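4.2 Approach planning over cluttered counters

The planner, Waro, keeps two maps of the worktop. The first holds flat support surfaces such as boards, plates and trays. The second holds everything that stands on or beside them. A target pose is accepted only if both fingers clear the second map along the whole descent. Each query draws 200 candidate approaches, and the cheapest seven go to the full collision check.

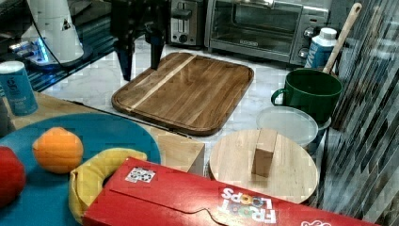

Figure 2. Gripper above the corner of the cutting board, with fruit on a plate and a cereal box lying across the foreground.

Shiny and see-through surfaces remain the main source of error. Depth readings on glass and polished metal are noisy, so Waro marks such regions as occupied and widens them by 2 cm. This closes off some poses that would be safe. Raised rims are handled separately: the Emadau segmenter labels the rim and the inner surface as two regions, and the planner may place objects only on the inner one.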